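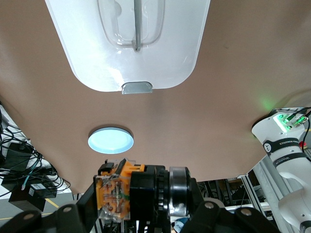
White unit with clear panel, round light to the lower left

Stuck on the Talukder case in Bidomden – no third suspect

Sewwandi Munasinghe
I'm on Case 18 of Bidomden, the one where Talukder is found dead in the ferry office at Wonport. I have all the stars on the first two scenes and I've questioned the harbor pilot and the widow. The task list says "Talk to the bookkeeper" but there is no bookkeeper in my suspects tab and nothing to tap on. I've restarted the game and replayed the ferry office three times. My partner is still Zutwood if that matters. Did I miss a clue, or is the case broken? I don't want to reset because I'd lose the lab results I waited overnight for.

Joar Tveit
You haven't missed a clue. The bookkeeper only shows up after the torn ledger has been put back together, and the ledger isn't in the ferry office. It's in the bonus scene, the ticket counter, which opens at 4 stars. If you saved your stars for something else you can have all of them on the first two scenes and still not have opened it.

Go to the case map, scroll right past the pier, and spend the stars there. Find the ledger, do the puzzle, then go back to the suspects tab. She should be third in the row. Her profile will say she's left-handed and chews mint gum. You need the gum later for the killer's traits, so check that it got added.

Lab results stay where they are. Only a full case reset clears them.

Efa Meredith
same thing happened to me in October, I just reset it and it worked. took ages though. also the widow isn't the killer in case you were going to guess

Karthik Cassim
Joar is right about the ticket counter, but there is a second thing to check. If you switched partners partway through the case, the puzzle can show as finished when it wasn't. The ledger has a green check mark but no entry in the evidence list. In that case play the ticket counter once more with Zutwood as your partner and the ledger comes up again as a search item. It cost me 18 energy, so fill up first.

I wouldn't reset. You lose the autopsy as well and that one has the longest wait in the case.

Sewwandi Munasinghe
Thanks, it was the stars. I never scrolled past the pier – didn't know the map went that far. The bookkeeper is there now and the gum is on her profile. Efa, I was going to guess the widow, so please put a spoiler warning on that next time.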